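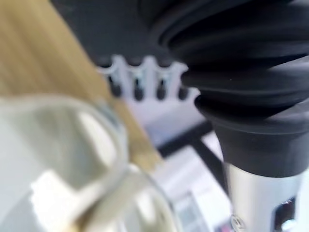 Does a two-shelf shoe rack hold enough for a small household? For two people who mostly live in slides and sneakers, it does fine, as long as the winter boots go somewhere else.

Entryway & Mudroom > Shoe Storage > Reader Reviews

I've had the Stornau rack since May, and I've grown fonder of it than I ever expected to be of a shoe rack! It came flat in one box, and my neighbor Angharad Kemeys sat on the floor with me while we put it together (she read the steps, I dropped the screws). The wood is a lovely warm honey color that goes nicely with our table, so I slid the whole thing underneath – best decision I made all spring.

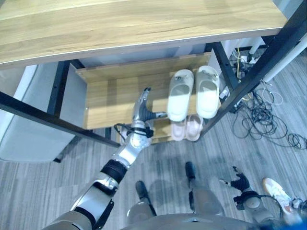

I keep the pairs I grab most on the upper shelf and the rest down below, and that has worked out well, though you do have to stoop a bit for the bottom ones. The old Prisach rack had wire rails that left dents in soft soles, and I don't miss it one bit. My only real grumble is that the lower shelf is a nuisance to sweep under – I end up pulling the rack out every week or so. Sturdy, pretty, and I'd buy it again.

Tagged: shoe racks, small spaces, wood furniture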